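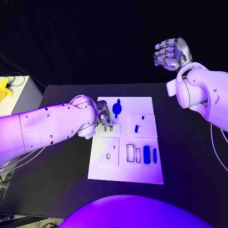

Pegs and slots - how do they work?

A peg is a bit that sticks out. A slot is a gap it goes into. Simple! You've got loads at home. Plugs, jigsaw bits, the lid on your lunchbox.

Too big and the peg won't go in. Too small and it wobbles about. Makers call this the fit. At Fairweather, where they make toy trains, a peg gets turned away if it's thicker than a hair out.

A good way to practise is a board. Big flat one, lay it on a table, then some pegs standing up. Blue ones are easy to spot on white.

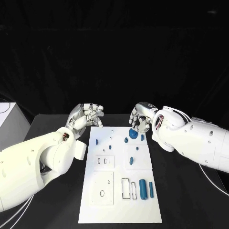
Povilas Kivi wrote in to say round pegs are easier, becuase you don't have to turn them first. True! A square peg only goes in four ways. A round one - any way you like.

Slots are fussier. Long and thin, so the bit has to be lined up. Pinch it with your fingertips, go slow, don't shove.

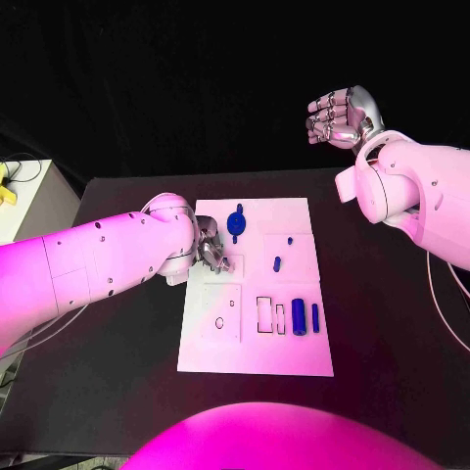
Try it yourself

You need: a shoebox lid, 3 buttons, a grown up with scissors. Ask them to cut 3 slots, all differnt sizes. Now post the buttons. Which slot is the best fit? Then try with your other hand, much harder.
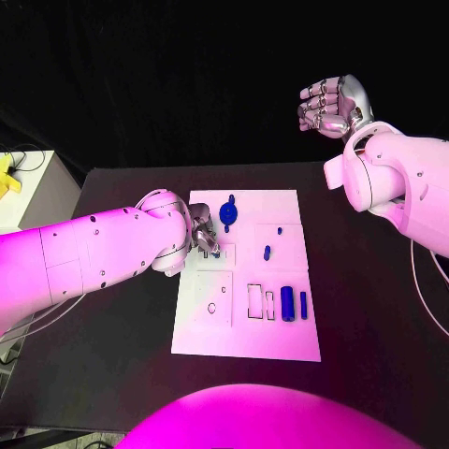
A tiny blue part and the slot it's meant for.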